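Trelora will collect old timber furniture separately from June

Households in Trelora will be able to give away their old timber tables, benches and shelves without paying a tip fee, after the council approved a separate kerbside collection at its last meeting. The first trucks will go out in June, beginning with the streets on the north side of the river.

Until now, a timber table left on the nature strip has gone into the same truck as mattresses, carpet and broken plastic chairs. Everything was pressed together and sent to landfill at Vuria, which is a drive of 66 kilometres from the Trelora depot. The council paid for the transport and also for each tonne at the gate, and the gate price was increased twice in the last budget year.

Under the new arrangement, residents book a place by telephone or at the library counter. Each household can have two pickups in a year, with a maximum of 10 pieces at each pickup. Glass must be taken out before the collection day and drawers should be emptied. Upholstered furniture is not included for the moment, also when the legs and frame are of timber, and it stays in the ordinary hard rubbish.

The pieces will go to the former produce shed on Peñalver Road, where they are sorted into three groups. Furniture in good condition will be sold on the spot. Furniture with a small problem, such as a loose joint or a burn mark, will be passed to Vasard, a local joinery business that won the contract to repair it. What remains will be sawn and sold as boards, and only painted or treated timber will continue to landfill.

According to the report that was presented to councillors, tabletops are the most wanted item among people who already look for second-hand timber in the district. A solid top can be planed or sanded several times, and it often stays useful a long time after the legs have become weak. Tops made of glued strips are also accepted, provided that the glue lines are not open.
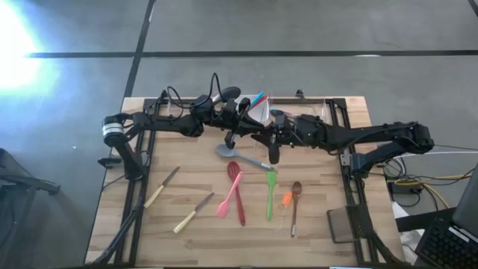 A tabletop with a pale, striped butcher-block grain.

The report warns residents about one common mistake. Many people oil an old top just before they give it away, with the idea that it will look better. Fresh oil fills the sanding belts very quickly and the workshop must then clean the surface with a scraper, so the council asks that pieces come as they are. Dust is no problem, and neither are scratches or rings from cups.

Chipboard and other pressed boards caused the longest discussion at the meeting. Some councillors wanted to accept them, as they make up a large part of what is left on the street. The others answered that the boards swell when they stand in the rain and that the shed has no machine for them. In the end they were left out, and the question will come back when the trial period of 12 months is finished.

Two shopkeepers from the main street had written to the council with a complaint that the sale would take away their customers. The council has promised that the shed will open to buyers only on weekends, and that it will not sell garden furniture in the months when the shops have their stock of it outside.

Parking was another worry. Peñalver Road is narrow near the shed and the school bus turns there in the afternoon. Buyers will have to use the gravel area behind the building, with entry from the lane. A sign will be put up before the opening.

Residents who are curious could already visit the shed at an open morning on 7th April, when the doors stood open until noon and staff from the depot explained the booking form. The form is also available at the library, at the council office and at the swimming pool kiosk.

Bookings for the north side open two weeks before the first collection. The dates for the south side and for the farms outside the town will be published with the winter rates notice.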